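Questions fréquentes — location de salles et de linge de table

Dernière mise à jour : 3 août 2023

Comment faire une demande de réservation ?
Remplissez le formulaire en ligne ou passez au bureau Festarano, rue de l'Écluse. Nous avons besoin de la date, de l'horaire, du nombre de convives et d'un numéro de téléphone. La demande ne vaut pas réservation : la date est bloquée à réception du contrat signé et de l'acompte.

Quelles salles proposez-vous ?
Deux salles sont ouvertes à la location toute l'année. La salle Fernetti est au rez-de-chaussée, avec accès direct au jardin. La salle Murndale est à l'étage et se loue à la demi-journée ou à la journée. Les deux peuvent être prises ensemble, sauf pendant les congés scolaires d'avril, où l'étage est réservé aux stages.

Quel est le montant de la caution ?
La caution est de 900 euros pour la salle Murndale et de 1 000 euros pour la salle Fernetti. Elle est demandée par chèque ou par empreinte bancaire et rendue dans les dix jours qui suivent l'état des lieux de sortie. Le linge fait l'objet d'une caution à part, indiquée sur le bon de location.

Puis-je annuler ?
Oui. Jusqu'à deux mois avant la date, l'acompte est remboursé en totalité. Entre deux mois et trois semaines, nous en gardons la moitié. Passé ce délai, il reste acquis, mais vous pouvez demander un report une seule fois, dans les douze mois.

À quelle heure peut-on entrer dans la salle ?
À 9 heures pour une journée complète, à 14 heures pour un après-midi. Les clés se retirent au bureau. Si vous souhaitez installer la veille au soir, signalez-le dans le formulaire — c'est possible quand la salle est libre, sans supplément.

Le mobilier est-il compris ?
Les tables et les chaises sont comprises. La vaisselle, les nappes et la sonorisation sont en option. Les tables rectangulaires mesurent 180 cm sur 75 cm et les rondes 150 cm de diamètre.

Quelle taille de nappe faut-il prévoir ?
Ajoutez à chaque dimension de la table deux fois la retombée voulue. Pour une retombée de 30 cm sur nos tables rectangulaires, cela donne 240 cm sur 135 cm. Pour un buffet, on choisit souvent une retombée jusqu'au sol, soit 75 cm de chaque côté.

Quels coloris de nappes avez-vous ?
Blanc, écru, gris et vichy dans plusieurs teintes. Le blanc est disponible en grande quantité. Pour le vichy, le stock est plus réduit et il vaut mieux réserver tôt, en particulier pour les week-ends de juin.

Faut-il laver le linge avant de le rendre ?
Non. Secouez les nappes, laissez-les sécher si elles sont humides et remettez-les dans les sacs fournis. Ne traitez pas les taches vous-même : l'eau de Javel et les détachants du commerce abîment les couleurs. Le lavage et le repassage sont compris dans le tarif. Une nappe brûlée, déchirée ou marquée à la cire de couleur est facturée au prix de remplacement.

Peut-on faire appel à son propre traiteur ?
Oui, sans droit de bouchon. Le traiteur doit nous envoyer une attestation d'assurance une semaine avant la date. La maison Gautam connaît bien la cuisine et peut vous faire un devis, mais vous n'êtes pas tenu de passer par elle.

Les bougies sont-elles autorisées ?
Uniquement dans un photophore ou un verre plus haut que la flamme, et jamais à proximité des rideaux. Les lanternes volantes, les fontaines à étincelles et les confettis métallisés sont interdits, à l'intérieur comme au jardin.

Jusqu'à quelle heure peut-on mettre de la musique ?
Jusqu'à 1 heure du matin le vendredi et le samedi, 22 heures les autres jours. Les portes du jardin restent fermées à partir de 22 heures. Un limiteur coupe l'alimentation de la sonorisation en cas de dépassement répété.

Qui s'occupe du ménage ?
Le locataire vide les poubelles, essuie les tables et balaie. Le lavage des sols est à notre charge. Un forfait ménage complet peut être ajouté jusqu'à l'avant-veille.

Y a-t-il un parking ?
Oui, derrière le bâtiment, avec deux places réservées aux personnes à mobilité réduite. Le stationnement devant le portail est interdit — c'est l'accès des secours.

Je n'ai pas trouvé ma réponse. Qui contacter ?
Branislav Jelínek, responsable des locations, répond aux messages envoyés par le formulaire, du mardi au samedi. Pour un problème le jour même, appelez le numéro d'astreinte inscrit sur votre contrat. 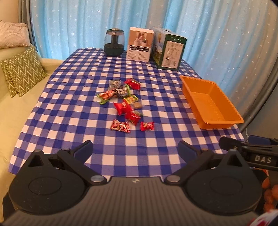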